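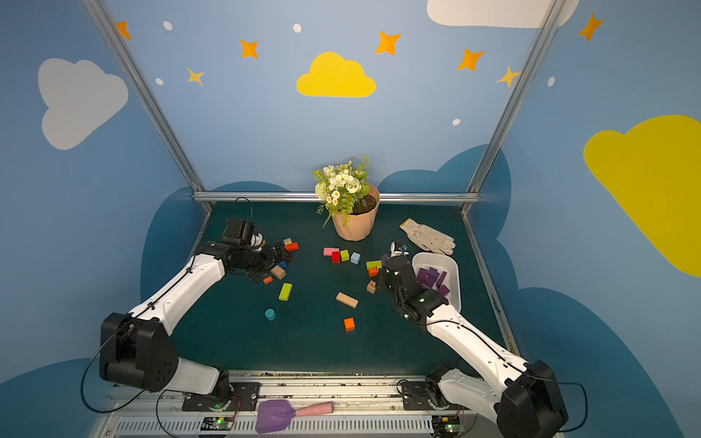
最里面那个桃棕色多面盆,土是深色的

盆底到底垫不垫石子?吵了一晚上了,求个准话

阳台种菜与盆栽 > 土壤与换盆

栗子壳没熟 楼主
赶时间,长话短说。
罗勒和薄荷准备换盆,九月了,想趁天还不冷弄完。盆买了,土也买了(Nuchit的通用土,袋子上写室内外都行)。卡在最后一步:盆底要不要垫一层石子/陶粒?
我妈:必须垫,不垫烂根。
Plurkum店里的人:垫,顺手给我拿了一袋陶粒,还挺贵。
我室友Yogesh Mishra:千万别垫,垫了更涝,还发给我一篇英文的,我看了开头就困了。
所以到底听谁的。盆底有孔,一个,不大。托盘有。窗台朝东,浇水我承认有点勤。
晚上就想动手,来个人救一下。

泥巴有理
不垫。
下一题。

栗子壳没熟 楼主
回复 泥巴有理:能不能给个理由啊大哥

泥巴有理
刚在吃饭。理由就是水不爱从细的地方往粗的地方走。土细,石子粗,水走到交界那儿就停了,要等上面那层土吃饱了才肯往下掉。本来湿的那一截在盆底,你垫了石子,湿的那一截就搬到石子上面去了,离根更近。
盆还浅了。两头亏。
搜“滞水层”,或者“悬着水位”,叫法很多。

阿婆的搪瓷缸
我不同意楼上。种了半辈子花了,盆底一直垫碎瓦片,君子兰、茉莉、吊兰都这么种,没见烂过。你们年轻人看两篇文章就要推翻老办法。垫瓦片是为了土不漏,水能走。又不是只有“排水”这一个用处。

泥巴有理
阿婆您瓦片垫一片盖住孔,跟垫厚厚一层陶粒是两码事啊。盖孔我没意见。楼主问的是垫一层。

阿婆的搪瓷缸
我也垫一层的。君子兰就要垫一层。

半勺珍珠岩
君子兰那是肉质根,而且您那土估计本身就很粗,松针腐叶那种吧?粗土配瓦片,粗细差得不多,水自然走得顺。楼主用的是袋装通用土,泥炭为主,细,换条件了结果就不一样。
两边都没撒谎,土不一样而已。

阿婆的搪瓷缸
土是我自己沤的,松针有的。

半勺珍珠岩
那就对了嘛

南窗晒被子
借楼问,罗勒和薄荷能种一个盆里吗?盆挺大

泥巴有理
不能。薄荷会把罗勒吃了。

南窗晒被子
吃了???

泥巴有理
根占满。薄荷那个走茎你是没见过,贴着盆壁一圈一圈转。罗勒一个夏天就没地方待了。分开种,薄荷单独关禁闭。

栗子壳没熟 楼主
我本来也想种一起的……行,那还得再找一个盆。
所以结论是不垫?我妈那边怎么交代

豆豉鲮鱼不要豆豉
跟你妈说垫了。反正看不见。

栗子壳没熟 楼主
她会挖的。真的会。

豆豉鲮鱼不要豆豉
那没救了

Muammer Karaca
我在这边租了块份地,中文打得慢,别介意。说一个我自己做过的。同样的盆,同样的土,一个垫了陶粒一个没有,都浇透,放到第二天早上把土倒出来捏。垫了的那个,土的下半截明显更湿,捏得出水。没垫的也湿,但湿的在最底下,上面是松的。
不用信文章,自己做一次就知道,用空土做,不用拿植物冒险。

半勺珍珠岩
这个实验好,简单。用透明塑料杯做更直观,底下扎孔,能看见水停在哪。

泥巴有理
+1 透明杯子那个我给小孩做过,她拿蓝墨水浇的,水线特别清楚。

柠檬树下等公交
我来唱个反调啊。道理我懂,滞水层什么的。但是实际养的时候,区别真有那么大?我家一半垫一半不垫,就随缘,手边有陶粒就垫没有就算。几乎10年了,死的那些都是我忘浇水或者出差回来狂浇死的,跟底下那层八竿子打不着。
浇水习惯 > 土 > 盆 > 垫不垫。别在最不要紧的地方纠结一晚上。

泥巴有理
这话我倒是同意。但楼主说了自己浇水勤,浇水勤的人就别再给自己加难度。

柠檬树下等公交
那不如改浇水。

泥巴有理
改浇水比戒烟难。

栗子壳没熟 楼主
被说中了。我每天早上倒一点,倒一点,感觉它渴

半勺珍珠岩
每天倒一点是最坏的浇法……上面一直湿,下面有的地方一直干,小飞虫还最喜欢。要浇就浇透,浇到托盘有水出来,倒掉托盘里的水,然后等。等到手指插进去第一个指节都干了再浇。罗勒可以稍微勤一点,它蔫了会告诉你。

栗子壳没熟 楼主
小飞虫!!!有的!!!我以为是香蕉引来的

半勺珍珠岩
果蝇绕着香蕉,蕈蚊绕着土。你拍一下盆沿,从土里飞起来的就是蕈蚊。黄色粘板插一片,表土晾干,慢慢就少了。

阿婆的搪瓷缸
表面铺一层沙子,虫子不下蛋。

泥巴有理
这个阿婆说得对,我也铺。就是铺了以后看不出土干没干,得靠掂。

阿婆的搪瓷缸
掂盆谁不会。

灰鸽子停电了
掂盆真的好用,但前提是你盆不能太重。我有个水泥的,干的湿的都掂不动,纯健身。

Lucyna Pawlak
我在Susstead开一间小苗圃,丈夫是中国人所以混这个论坛。苗圃里的盆从来不垫东西。要是垫了有用,我们这行早就垫了,一个盆省一点土钱也是钱。我们控制的是土的粗细:泥炭或者椰糠,加珍珠岩,种香草我会多加一点。客人把苗买回去,最常见的问题是盆太大。小小一棵苗放进一个大盆,根吸不了那么多水,土一个礼拜不干,然后就来找我说苗不好。
所以请先看盆和苗的大小配不配。根团外面留两指宽,够了。

栗子壳没熟 楼主
两指……我那个盆比两指宽多了。超市买的那种一小盆罗勒,密密麻麻的

Lucyna Pawlak
超市的罗勒不是一棵,是很多小苗挤在一起,本来就是给人几天吃完的。请把它分开,分成几小丛,每丛种一个盆,或者一个大盆里种几丛,隔开。不分的话,怎么浇都会慢慢死。分的时候会断一些根,没关系,顶上剪掉一点,放阴处缓几天。

栗子壳没熟 楼主
怪不得!!我买一盆死一盆,我还以为我手黑

豆豉鲮鱼不要豆豉
我也是……这几年买过的超市罗勒可以绕小区一圈

南窗晒被子
那薄荷呢,薄荷也要分吗

Lucyna Pawlak
薄荷随便。剪一段插水里都会活。

泥巴有理
薄荷你想让它死都难。

南窗晒被子
我养死过。

泥巴有理
……怎么做到的

南窗晒被子
暖气片上面。

泥巴有理
ok

爱吃冻柿子
潜水看半天,有没有人说一下没有孔的盆?我收到的礼物盆,好看,底是实心的。这种总得垫石子了吧?水总要有个地方去。

泥巴有理
没孔的盆我的建议是当套盆。里面放个带孔的塑料盆,浇水拿出来浇,沥干放回去。

爱吃冻柿子
可是塑料盆放进去高出来一截,丑

半勺珍珠岩
换矮一点的内盆。或者打孔。陶的瓷的都能打,用瓷砖玻璃那种钻头,慢速,一直浇着水降温,盆里垫湿毛巾。别开冲击!!别开冲击!!我碎过一个,心疼到现在。

阿婆的搪瓷缸
没孔的我垫石子,种了绿萝,好好的。

泥巴有理
绿萝水里都能活,阿婆。

阿婆的搪瓷缸
那你说垫石子不行,我绿萝怎么活了。

泥巴有理
我……它插水里也活啊

柠檬树下等公交
哈哈哈哈哈吵不赢的别吵了

Kenneth McIver
没孔的盆垫石子有一点点用,就是你多浇那一口水有个地方存着,不至于马上泡到根。问题是你看不见它存了多少。再浇,再存,哪天满上来你也不知道,等闻到味道就晚了。硬要这么种的话插一根吸管到底,拿根竹签伸进去探,竹签湿了就别浇。我办公室那盆就这样,丑但是活着。
(中文是老婆改过的)

爱吃冻柿子
吸管这招学到了,谢谢!但我可能还是去打孔。家里有电钻,就是没那个钻头

半勺珍珠岩
钻头便宜,别买最便宜的就行

灰鸽子停电了
插一句,有人用过Stasateo那个缓释肥吗,颗粒的,说换盆的时候拌进土里就不用管了。楼主这种情况要不要加

半勺珍珠岩
Nuchit那个通用土我记得袋子背面写含底肥,那就别再加了,先看看袋子。罗勒刚分完根又断又疼的,一上来就大肥,烧。

栗子壳没熟 楼主
我去翻袋子。
翻到了,写了含肥,够用5周

Lucyna Pawlak
那就五周之后再考虑。香草不要太肥,长得快但是不香。

灰鸽子停电了
真的吗,我一直使劲喂,怪不得我的迷迭香闻着像草

Lucyna Pawlak
迷迭香更不要。它喜欢穷一点。

阿婆的搪瓷缸
淘米水最好。

泥巴有理
阿婆……沤过的还行,直接浇会臭,还招楼主那个小飞虫

阿婆的搪瓷缸
我当然是沤过的。谁直接浇。

栗子壳没熟 楼主
我直接浇的……

半勺珍珠岩
破案了

泥巴有理
破案了

豆豉鲮鱼不要豆豉
蕈蚊:谢谢款待

Berhanu Tefera
看了全部楼层,有一个地方想补。大家都说垫石子会让水位变高,对的,但是孔不要直接堵住也很重要。有人听说不垫,就把土直接压下去,压得很实,把孔也压死了,然后回来说不垫石子会涝。装土不要压。盆里装到差不多,拿起来在桌上轻轻敲几下让它自己落,再补一点,浇水,它还会再落一点,再补。用拳头压是最常见的错误,我父亲种咖啡苗的时候我压过一次,被骂得很惨。

栗子壳没熟 楼主
我那盆土好像压了一点……就用手背抹平了一下

Berhanu Tefera
抹平可以。压不可以。

泥巴有理
压了也没事,倒出来抖松重新装,反正迟早要倒的。还有泥炭土要是太干,浇水直接从边上溜下去,中间是干的,看着托盘有水其实没喝到。种之前先在桶里拌点水,捏成团一碰就散那种湿度。

半勺珍珠岩
对对对这个很重要。新拆袋的有时候特别干,水珠在上面滚。温水好拌一点。

柠檬树下等公交
那楼主的孔还漏不漏土?一个不大的孔,放张咖啡滤纸就行了。或者旧纱窗剪一块。

阿婆的搪瓷缸
瓦片。

柠檬树下等公交
瓦片也行,拱的那面朝上。

阿婆的搪瓷缸
这还差不多。

南窗晒被子
滤纸不会烂吗

柠檬树下等公交
会啊,烂的时候根已经把土抱住了,不漏了。

晒图专用小号
各位,说个不合群的,我看过有人反驳滞水层那套,说石子层厚度够的话总排水量其实还是有改善,看土的质地,有的组合垫了反而水少。也不是铁板一块。

泥巴有理
链接?

晒图专用小号
手机里找不到了,回头贴

泥巴有理
每次都回头贴

晒图专用小号
真有。大意是有些土和粗沙搭,存水变少了,有些没变化,变糟的反而不多。跟网上传的“垫了必涝”不完全一样。我不是说该垫,我是说别讲那么死。

半勺珍珠岩
这个我也有点印象,我觉得说得通。粗沙跟陶粒又不一样。反正对一个装通用土、每天倒一点水、还浇淘米水的人来说,垫不垫都排不进前几名的问题

栗子壳没熟 楼主
能不能别cue我了

Muammer Karaca
我那个实验就是泥炭土加大颗粒陶粒,粗沙我没试。可以试一下,有空告诉你们。

晒图专用小号
求结果!!

爱吃冻柿子
所以那袋陶粒楼主咋办,退得掉吗

栗子壳没熟 楼主
拆了。

泥巴有理
铺托盘里,盆坐上面,不泡脚,冬天开暖气还能加点湿。陶粒最好的归宿。

栗子壳没熟 楼主
这个好!!!我妈看见有陶粒也就不说什么了

豆豉鲮鱼不要豆豉
她会抬起来看的。

栗子壳没熟 楼主
……会的

阿婆的搪瓷缸
小姑娘你妈妈也是为你好。垫一片瓦,跟她说垫了,这也不算骗人。

栗子壳没熟 楼主
谢谢阿婆,我找找有没有碎盘子。

半勺珍珠岩
碎瓷片边上磨一下,别割手。

栗子壳没熟 楼主
更新一下,弄完了,23点多了累死。
罗勒分了,真的是一大把小苗挤着,根缠得像头发,拿水泡着一点一点扯的,断了好多,有点慌。薄荷单独一个盆。底下各盖了一片碎碗,没垫石子。土倒出来抖松又装回去了,掺了水拌的,没压。顶上剪了,剪下来的明天煮面吃。
Yogesh全程站旁边说“我早说了吧”,很烦。
浇透了,托盘水倒了。现在开始忍住不浇。

泥巴有理
忍住。

Lucyna Pawlak
叶子明天会垂下来,正常。不要因为它垂就浇水。摸土。

栗子壳没熟 楼主
好的好的,摸土

灰鸽子停电了
剪下来的挑粗的插水里啊!别全煮了!罗勒水插很容易生根,万一盆里那些缓不过来还有备份

栗子壳没熟 楼主
啊!!已经切了一半……剩下的插上了,找了个果酱瓶

南窗晒被子
叶子别泡水里,下面的摘掉

栗子壳没熟 楼主
摘了。谢谢大家,睡了

晒图专用小号
链接还在找,没忘

泥巴有理
呵

栗子壳没熟 楼主
早。垂了。全垂了,像抹布。我手已经摸到水壶了

半勺珍珠岩
放下!!!摸土!!

栗子壳没熟 楼主
土是湿的。放下了。

Lucyna Pawlak
从窗台拿下来,放没有直射的地方。太阳晒着它更缓不过来。

栗子壳没熟 楼主
忘了这个,朝东早上正晒呢。。。挪了。放厨房柜子上行吗,有点亮但晒不到

Lucyna Pawlak
很好。

阿婆的搪瓷缸
拿个塑料袋松松罩上,留个口。我分茉莉就这么罩。

泥巴有理
阿婆这条我也赞成,罩两天,晚上掀开透透气。

阿婆的搪瓷缸
难得。

栗子壳没熟 楼主
罩了。下班回来看,中午先不刷了,开会

柠檬树下等公交
等一个晚上的图

栗子壳没熟 楼主
下班回来了,18点多。站起来一半!边上那两丛还趴着,中间的支棱了。薄荷跟没事一样,好像还长了。
我妈视频的时候问垫了没,我说垫了,她说给我看看。我给她看了托盘里的陶粒。

豆豉鲮鱼不要豆豉
然后呢

栗子壳没熟 楼主
她问里面呢

豆豉鲮鱼不要豆豉
哈哈哈哈哈哈哈哈

栗子壳没熟 楼主
我说有片碗。她说哪个碗。
现在在解释碗的事

爱吃冻柿子
钻头到货了,毛巾也垫好了,有没有人在线,第一下是斜着下还是直着下啊

半勺珍珠岩
在。先贴一块纸胶带防滑,斜一点点起头,磨出个小坑再慢慢立直。快穿的时候手轻。水别停

爱吃冻柿子
好,我去了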